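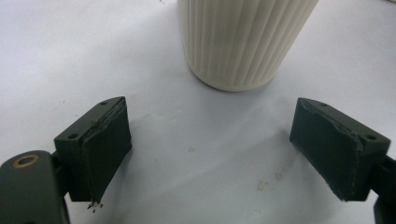

Why do households stop bringing their own containers to a refill shop after the first months? In our interviews the main reason was the planning that each trip requires, and the price of the goods came second.

4.2 Reasons for stopping

The households in Orkulstead and Ekcombe joined the Maihi refill scheme under the same conditions. They paid no deposit, they could use any clean container with a lid, and they were weighed in at the counter by the staff. Of the households that completed the final interview, 77 told us that they had stopped using the scheme before the end of the study period. This section considers their answers only. The households that continued are treated in Section 5.

The answers were coded by two readers working separately, and differences were discussed until both could accept one code. Most answers received more than one code, because a person who says "it was too much trouble" usually goes on to explain several kinds of trouble. We kept all codes and did not try to rank them inside a single answer.

The most frequent code was planning. A refill trip has to be decided before leaving home, while ordinary shopping often happens on the way back from work. Respondents in Ekcombe mentioned this more often than those in Orkulstead. The Ekcombe shop is 900 meters from the nearest bus stop, and it closes at 5 in the afternoon. Several respondents said that they had passed the shop with an empty bag and felt annoyed with themselves – and then bought the packaged product elsewhere.

The second group of answers concerned the containers. We had expected complaints about weight, but these were few. More people spoke about cleaning and drying. A jar that held oil must be washed with hot water, and a jar that will hold flour must be fully dry, so the same jar could not easily serve both uses in one week. Some respondents also had clear preferences about appearance. They were willing to leave a container on the kitchen counter if they liked it, and a container on the counter was remembered more easily than one in a cupboard. Ribbed outer walls, as on the cream-colored container in Figure 4, were named by several respondents as a feature they liked to look at. We did not ask about form directly, and we can't say how common this view is.

Price was mentioned less than in the earlier study in Rindoswood. One possible explanation is that the Rindoswood shop sold mostly dried fruit and nuts, for which the difference from the supermarket price was large. The Maihi shops sold more rice, lentils and washing powder.

A smaller number of answers referred to the staff or to other customers. Two respondents felt watched while they filled their jars, and one disliked the waiting line in December. These answers are too few for a separate analysis, but we report them in the appendix with the full list of codes.

Figure 4. Cream-colored container with a vertically ribbed outer wall.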